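Open Day at Remon, Saturday, October 17, 2026

Remon opened its workrooms to the public for one afternoon, and I went with my neighbor Abena Bonsu, who repairs sewing machines and wanted a look at the arms. We signed in at 15 minutes past one and were sent upstairs, where the staff teach robot arms by steering them through household jobs by remote control. The first station we stopped at was a desk with a lamp on it and a lot of black cable.
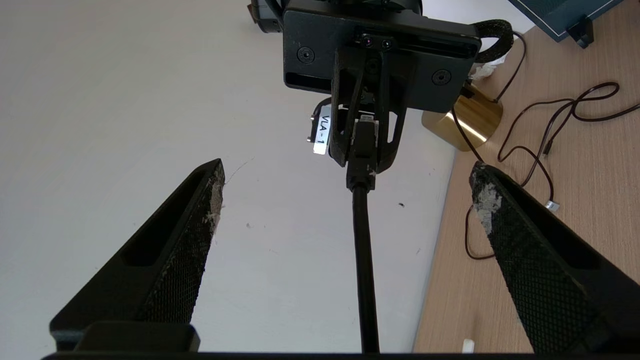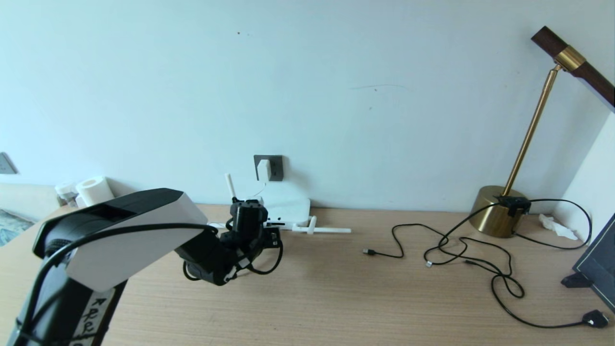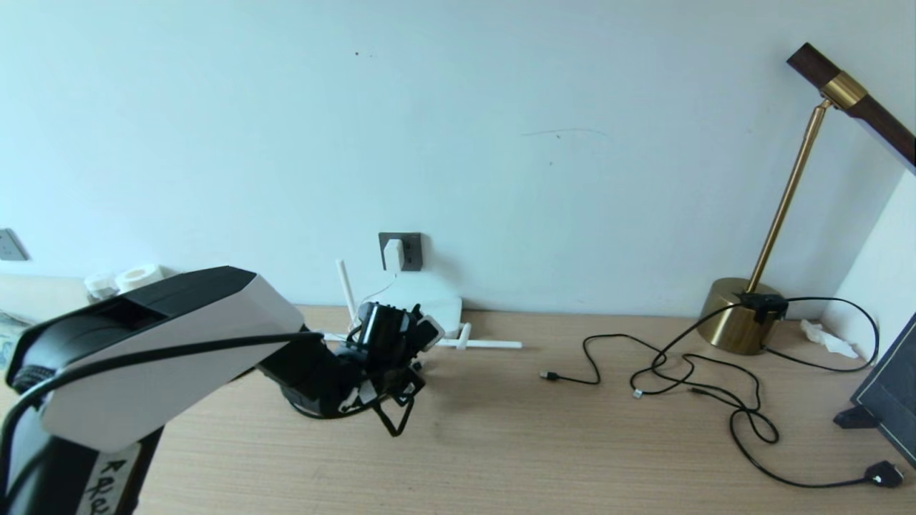 The cable desk at Remon, with the wrist camera's view first and two wider views after it.

The job at this desk is picking up and sorting cords. The operator moves a small hand controller and the arm copies the motion. Everything the cameras record along the way is saved with the joint positions. One complete attempt is called an episode. A sheet by the door gave the total for this task as 251 episodes, and 1,778 for all tasks in the building.

Visitors could have a turn, 2 minutes each. Abena went before me. She found that the hard part was depth, and she was told to watch the wrist view when getting close to the desk and the wide view the rest of the time. I kept looking at the wrong screen and closed the fingers too early, twice. Visitor attempts are not kept for training.

I asked why they used cords. The operator said a cord never lies the same way two times in a row, so the arm has to see a lot of different tangles before it can do anything alone. Failed grasps are marked and kept in a separate folder.

Down the hall was a room for teaching by hand, where you hold the arm itself and push it through the motion. It is slower and tiring on the shoulder. The software there is called Gridden, and the talk about it ran long, mostly on file storage.

We skipped the Prellura talk and had coffee downstairs. Parking is on the Akpalu side of the building, and the elevator is at the far end. The next open afternoon has not been announced.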